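Trellus User Forum > Data Collection > Hand-held grippers
Topic: Start positions and rejected examples in the basket task

mgreenwood (Codholm site)
Posted 26 February 2019
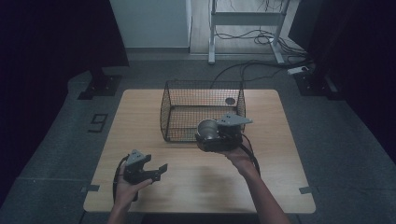 I am writing on behalf of the Codholm group to ask for a ruling on start positions. We have been asked to supply 200 accepted examples of the basket task and have so far submitted 123. The written procedure states that the basket "should be placed on the far half of the table". It does not say whether its position should be changed between examples. Two of our operators move it slightly each time and the others do not. I should be grateful for guidance before we proceed further.

Malcolm Greenwood

m_dafis (Moderator)
Thank you for raising this. The basket should be moved between examples, within the limits of the tape. A system trained on one fixed position tends to learn the position, and we saw as much with the Ruvum set in May. Please record the change in the session sheet.

Mali Dafis

bainbridge_lab
With respect, I do not agree that this should apply from the first example. At Bainbridge we held the basket still for the opening batch and introduced movement afterwards. New operators made fewer fumbled grasps and our rejection rate fell to 8 per cent.

m_dafis (Moderator)
The rejection rate measures the operators' comfort as much as the worth of the data. I would accept a fixed basket for practice, provided that practice examples are not submitted.

bainbridge_lab
That would have cost us roughly a week's work. I would ask that the point be considered again when the procedure is next revised.

kestrel40
May I add a related question? Where an operator drops the object and picks it up again, is the example to be rejected? Our reviewers are divided.

m_dafis (Moderator)
Keep it if the object stays on the table and the task is completed. Mark it "recovered". Reject it if the object reaches the floor.

mgreenwood (Codholm site)
Noted. We shall move the basket from the next session. Are the five examples already marked "recovered" to be sent again, or will the existing files be amended?

m_dafis (Moderator)
There is no need to send them again. Please list the file numbers in a reply to this topic and I will amend the entries.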